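Week 6: Syncopation, or how to make a song lean forward

Welcome back! You all have the chord sheets from last time, so we can go straight to rhythm, my favorite part of the whole course. Bring a pencil, and bring something to tap on (a notebook is fine, your knee is better).

1. Where the beat lives
Count four and clap on one and three. Now clap on two and four. Same speed, same number of claps, and already it's a different song! Most of the pop you grew up with sits on two and four.

Syncopation means putting weight where the ear isn't expecting it, usually on the "and" between two counts. Say "one AND two AND" out loud and lean on every AND. If your foot wants to follow your mouth, slow down and start again. Everybody's foot does this at first.

2. Listening: "Clorka" by the Llanos Trio
We'll play it twice. First time through, only follow the bass. It lands a hair ahead of the bar line at the start of the chorus, and that tiny push is what makes the chorus feel so big. Second time, listen to the piano's left hand, which does nothing fancy at all — it just keeps the floor steady so the bass can play around. I have heard this track around 600 times and that chorus still gets me!

Bar 11 is the one to mark on your sheet. The tie goes across the bar line, so the note is held and never struck again.

3. Ties and rests
A tie adds two notes together. A rest is counted just as carefully as a note. Beginners rush rests (I did, for years), so count them aloud at home until they feel comfortable.

Practice at home doesn't need an instrument. A soft surface is great for tapping because you can hit it hard without bothering the neighbors.

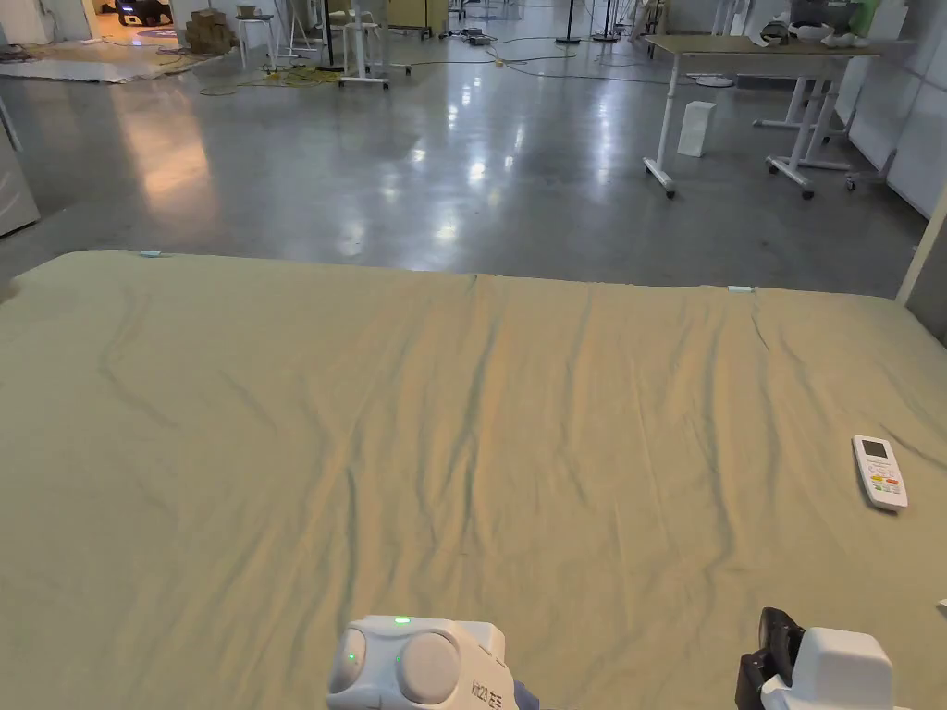 A mattress with a fitted sheet: quiet tapping surface for exercise 2.

Homework
Exercise 1: write out the chorus rhythm of "Clorka" from memory, then check it against the recording.
Exercise 2: right hand taps the beat, left hand taps the ANDs. Start slow, then swap hands.
Exercise 3 (optional, but so much fun): take the Drutau waltz from week 4 and move one note per bar off the beat. Sing it to someone!

Hand in exercise 1 by 19/10/2018. Next week is swing, so please listen to side two of "Goltus" before class.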